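Hunton Tabletop Enclosure: Owner's Guide
Section 4. Lining the Walls and Laying the Surface
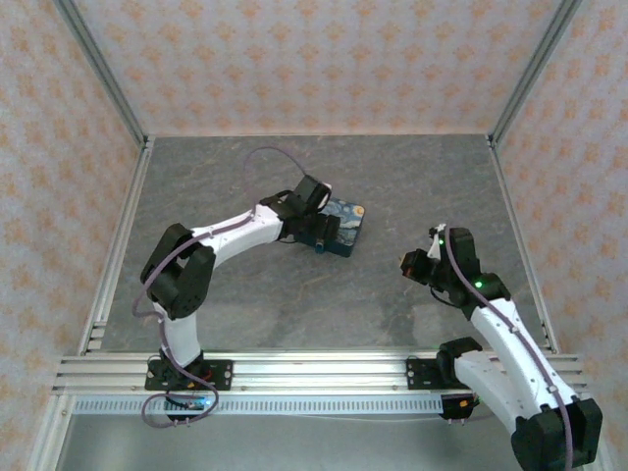 Figure 4-1. Three walls lined in the diamond print, gray surface in place, box lying flat.

By now you have finished Section 3 and own an aluminum frame that stands up by itself. If it only stands up when someone is holding it, go back to Section 3, step 9, and look at the corner screws again. Fabric will not help. People have tried.

This section covers the three wall panels (back, left and right), the gray surface mat, and the small matter of getting the diamonds to run level. Allow an afternoon. The quick-start card says less, but the quick-start card was written by someone who had hung the panels 100 times and no longer remembers the first one.

4.1 What you need

From the Hunton carton:
Back wall panel, marked B on the hem
Left wall panel, marked L
Right wall panel, marked R
Gray surface mat, rolled
Bag of Besson edge clips
Spare strip of fabric (keep it, see 4.6)

From your own house:
Iron and ironing board
Tape measure
Soft pencil
Masking tape
Scissors that have not been used on cardboard
A small flat box with straight sides, for checking the mat in 4.5

Note: L and R are left and right as you stand at the open front looking in. Earlier editions of this guide did not say so, and the letters we received were educational.

4.2 Before you hang anything

1. Take the panels out of the bag and leave them spread over a bed or a couch overnight. The creases from folding will relax a little. They will not go away.

2. Iron each panel on the back, medium heat, no steam. Work from the middle of the panel out to the hems. If you start at one hem and push toward the other, you will arrive with more fabric than you set out with.

3. Lay the back panel face up on the floor and find the center row of diamonds. Put a small piece of masking tape at the top hem and another at the bottom hem, both on the same column of points.

4. Measure the inside of the frame along the back and mark the halfway spot in pencil on the top and bottom rails. Pencil wipes off aluminum with a damp cloth. Ballpoint is a longer conversation.

Caution: Unplug anything standing inside or next to the frame before you work in there with scissors, and keep cords out from under the panels.

5. Check that every rail is free of dust and metal crumbs from assembly. A crumb trapped behind the fabric makes a bump you will look at every day.

4.3 The back wall

Always start with the back. It is the wall you face, and mistakes on the side walls can be blamed on perspective.

1. Match the tape on the top hem to the pencil mark on the top rail. Fix it with one Besson clip.

2. Add a clip at each top corner. The fabric should be straight and slightly slack. Do not pull it tight yet, however satisfying that would be.

3. Step back to the front opening and look at the row of diamonds nearest the top rail. It should run parallel to the rail. If it climbs toward one side, move the corner clip on that side and look again.

4. Fill in the clips along the top, spaced one hand apart. Any hand will do if you use the same one throughout.

5. Now the bottom hem. Begin at the center mark and work outward, one clip to the left, one to the right, pulling gently each time.

6. Do the two side hems last. Stop pulling as soon as the wrinkles are gone. The points of the diamonds should meet in straight columns. If they lean, you have pulled sideways on a panel that only wanted pulling down.

Note: On a geometric print the eye picks up a slant that it would forgive completely on plain cloth. Customers who find this unbearable may order the Plokier plain panels, which fit the same frame and forgive nearly everything. Those who already have the diamonds should follow step 3 with patience and possibly with company.

4.4 The side walls

The side panels hang the same way, with one added worry: the pattern has to meet at the back corners.

1. Hold the left panel up to the left wall with the back edge in the corner. Slide it up or down until its diamonds sit at the same height as those on the back wall.

2. Clip the top corner at the back first. This is the clip everything else depends on, so press until it clicks.

3. Clip the top front corner, check the row, and fill in between.

4. Pull down and clip the bottom hem, working from the back corner toward the open front. Any extra cloth should end up at the front post, where it can be folded behind.

5. Fold, do not cut. Fabric that has been folded can be let out again next year when you decide you did it wrong.

6. Repeat on the right.

If the rows meet at the top of the corner and miss at the bottom, the frame is out of square. Measure the floor of the frame diagonally, both ways. The two numbers should be the same. If they are not, loosen the bottom corner screws, nudge, measure again and tighten. You may leave the fabric on while you do it. We recommend not looking at it.

Crisóforo Solís, who checks display units in our Oromholm workshop, accepts a mismatch at the corner of up to half a diamond. He does not say so to the person who hung it. He only nods more slowly.

4.5 The surface mat

The gray mottled pattern was chosen for a practical purpose: it hides dust, eraser crumbs and the faint ring left by a coffee cup. It will not hide the coffee.

1. Unroll the mat and roll it up again the other way. Leave it for an hour, then unroll it with the mottled side up.

2. Feed the back edge in first until it touches the back wall. Do not push it under the fabric. The hem should hang just clear of the mat, or you will crease it every time you clean.

3. Lower the mat toward the front, pressing out air with a flat forearm.

4. Check that the front edge runs even with the front rail along its whole length.

5. Take your small box and lay it flat, long side against the front edge of the mat. Slide it along. Wherever it rocks, there is a bubble or a crumb underneath. Lift the mat from that side, brush, and lower it again.

6. Now lay the box in the middle and look at it from the front. Its edges will tell you quickly whether the mat and the walls agree with each other.

A box with a busy design is fine. The one in Figure 4-1 has a swirling starry night in dark blue and yellow, and it holds its own against the orange and beige perfectly well. As a general matter, blues stand out nicely against this print. Things that are orange or beige tend to go visiting and are hard to find again.

4.6 Light and color

The pale ground of the fabric picks up the color of whatever bulb you put near it. Under a warm household bulb the beige turns toward butter and the orange toward soup. We suggest bulbs marked 4,000 K, placed outside the frame and to both sides. Keep every bulb well clear of the cloth.

Direct sun will fade the orange before it fades anything else. Pin the spare strip inside a closet and compare it with the walls each October. If you can tell them apart from across the room, it is time to move the enclosure away from the window or to start calling the new color apricot.

4.7 Cleaning

Walls: use a lint roller once a week, top to bottom. For marks, dab with cool water and a white cloth. Do not rub. Take panels down for washing only when dabbing has failed, wash cold, and hang them back while very slightly damp.

Surface: wipe with a damp cloth and mild soap. No scouring pads. If you slide heavy things across it, expect a shine to develop along the route.

Clips: replace any clip that has gone white at the bend.

4.8 If something looks wrong

Fabric sags in the middle of the back wall.
Top clips are too far apart. Add one on each side of center.

Diamonds look level on the left and crooked on the right.
Check the floor under the table. Then check the table. The fabric is usually innocent.

Mat curls up at the front.
It was rolled the wrong way out for too long. Lay two heavy books on the edge overnight. Cookbooks are good.

Panel L will not fit the left wall.
It is panel R. Look at the hem.

Corner rows matched yesterday and do not match today.
Someone has leaned on the frame. Repeat the diagonal measurement in 4.4 and ask at dinner.

Replacement clips and panels are ordered by the letter on the hem. Please give the letter and not a drawing of the wall.

Section 4 revised December 3, 2024. Continue to Section 5, Front Rail and Leveling Feet.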